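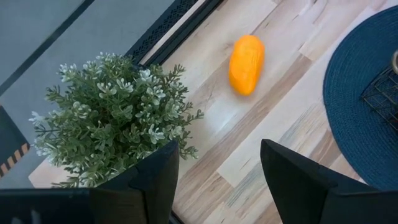
1/ New Hetent results are in and I've been grinning since lunch! We train a two-arm policy to load produce into a wire basket, and during training we randomly blank out one camera at a time. That's pretty much the whole method.

2/ Data first: 600 demos, all teleoperated, mostly by Yakubu Briggs and me through July. Wrist cameras on both arms plus a fixed view of the table. The item layout changes for every demo.

3/ Our old policy (Drummond) leaned on the fixed view way too much. It would drive over to the right fruit, then close a little short of it. Eggplant was the worst, long and fat at one end. 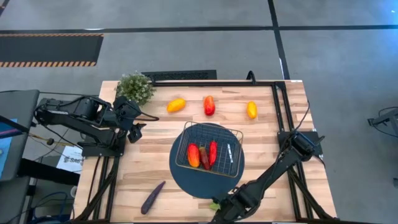

4/ With blanking, the policy has to be able to finish a grasp from the wrist view alone. Missed grasps dropped 38 percent against Drummond, same network size, same demos. I reran it with 6 seeds because I didn't believe it, and the gap held in every one!

5/ Still bad at: the chili pepper. So skinny. Ibrahim Uzor thinks we should blank for longer stretches, and I'm trying that tonight.

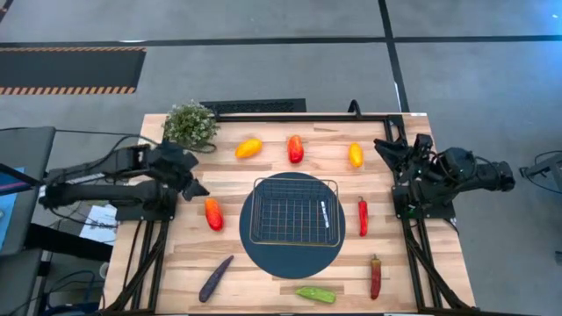
Produce out around the mat, both grippers empty.

6/ Training code goes up once I clean out my awful config files. Questions welcome, especially from anyone who's tried this with three arms!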